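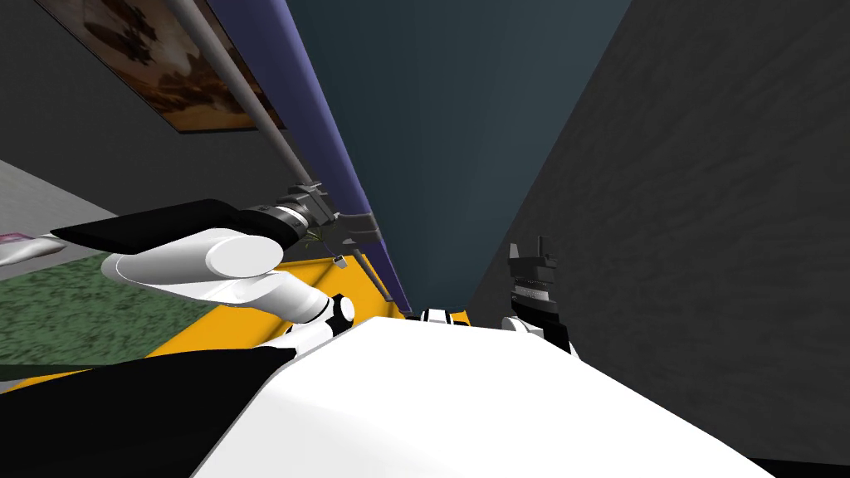

By the Stastdale Training Desk
Posted 2023-08-18

How to run a rehearsal review before a robot job goes to the floor

Since July, every new job for the two-armed robots at Stastdale has been rehearsed in the Vasiliu simulator first. The people who used to do the job by hand now review the rehearsal. If you work in stocking, pantry or room reset, you will be asked to do this at some point. You do not need to know any programming.

A review takes 37 minutes on the schedule. Your regular tasks are covered while you do it, and the time is logged as work time under code 221. Do not do a review on your break.

What you need
A login for the review station
The job sheet for the task, printed
A pencil
Someone from your own area who has done the task by hand, if you haven't

Step 1. Read the job sheet first
Read it before you open the rehearsal. Mark any line that doesn't match how the task is done on your shift. Job sheets are written from old instructions, and some leave out things that everyone on the floor does without thinking, such as checking behind a door before closing it.

Step 2. Open the robot's own view
Start with the view that looks out over the robot's body. The room will look tilted. Leave it that way for the first run, and find both grippers before you press play. The white body hides a good part of what is close to the robot, so write down anything you would want to see and can't. Those notes go to the people who decide where staff may stand during the job.

Step 3. Switch to the gripper view
Play the job again from the gripper. Pause whenever the fingers are open and ask three things. Is the opening wide enough for the item on the sheet? What is close to the fingertips? What would get bumped if the arm came in a little low? 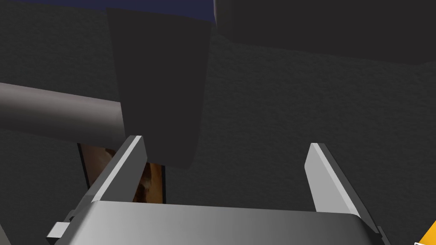

Florkell Workplace Operations, Shift Training Group

When the gripper is open and empty, as it is in this view, look past the fingers too. A rod or block close to a fingertip counts as an obstacle even if the job has nothing to do with it. Write the time on the counter and a few words, such as "rod above left finger." Short notes are fine.

Step 4. Check doors and handles
Most of the rehearsals we send back have a problem with a cabinet. Go to the point where the arm comes up to the cabinet and step through it slowly. Look at which way the handle curves and where the gripper is in relation to it. Then look for small items resting on the cabinet.

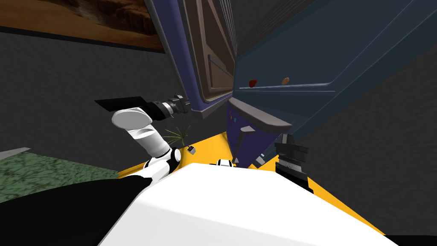
Images: Vasiliu simulator, Florkell Stastdale

With a view like this one, I would note the curved handle below the door, the red item and the tan item sitting side by side, and the plant beneath the left gripper. You don't have to say what the robot should do about them. Note that they are there and what you would do by hand.

Step 5. Mark the sheet
Use one of three marks: Ready, Change, or Stop. Stop means a person could be hurt or the task can't be done as written. A job marked Stop stays with the hand crew until a second reviewer has seen it. Your supervisor cannot overrule the mark.

Step 6. Hand it in
Put the sheet in the tray at the review station and keep the bottom copy. You should get an answer before the job is next scheduled.

What changes in your area
We have reviewed almost 54 jobs so far. When one is approved, the lifting and carrying goes to the robot, and someone on shift is assigned to clear jams and check the finished work. That assignment rotates. If you have held it two shifts in a row, ask to be moved. Pay grades stay as they were. Questions about hours go to extension 356.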